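I bought the Destisia wash bags in August, after the third bra in a year came out of the machine with its hook caught in a sweater. The set is white mesh, zip closure, and the package promises they'll last "years of gentle care." Well, I've had mine long enough now to have opinions!

First, the good stuff. The zipper is small and runs smoothly, and there's a little elastic garage at the end that you tuck the pull into so it doesn't rattle against the drum. I was skeptical about that (I've owned bags where the elastic gave up in a month) but it still grips. The medium fits two bras or a pile of tights, and the large will take a cardigan folded in thirds. Please don't stuff it. I stuffed it once and the cardigan came out with a dry patch in the middle, still smelling like lunch.

The mesh is finer than on my old Odwood bags, which were more like a produce sack. Hooks poked right through those. With these I've had one hook get through in all this time, and I blame myself for not fastening it. The downside of fine mesh is that it holds on to lint. If you wash a new towel in the same load, you'll be picking fuzz off the bag all evening. 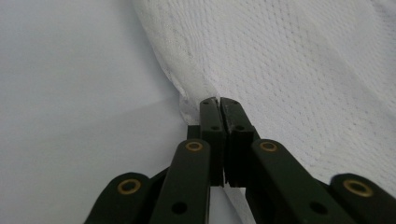
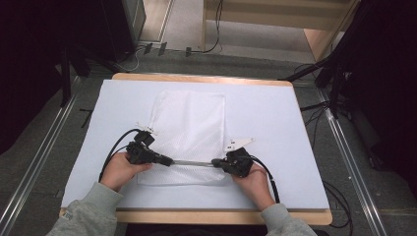 Can you put the bag in the dryer with the clothes still inside?
Low heat is fine for the bag, but things dry slowly and come out creased, so I take everything out and hang it up.

My sister-in-law Ningsih swears by the Gandavetti ones with the stiff sides, and for molded cups she has a point. Mine have a soft shape and the cups can still get squashed if the load is heavy. But hers take up half the drum, and I have a small machine and a big family. For socks, tights and anything with straps, I'd take the flat kind every time.

One gripe: the care tag. It's a long scratchy thing sewn into the inside seam, and it snagged a pair of stockings on the second wash. I cut it off with nail scissors and that was the end of it, but on a bag meant for delicates? Come on. I'd also love a loop for hanging it to dry. I use a clothespin.

I paid 18 dollars for the set and I'd pay it again. Nine out of ten from me, with the missing point going to that tag. If you only want one, get the large, as the small is really just for baby socks.

Contact | Copyright 2024 | Back to top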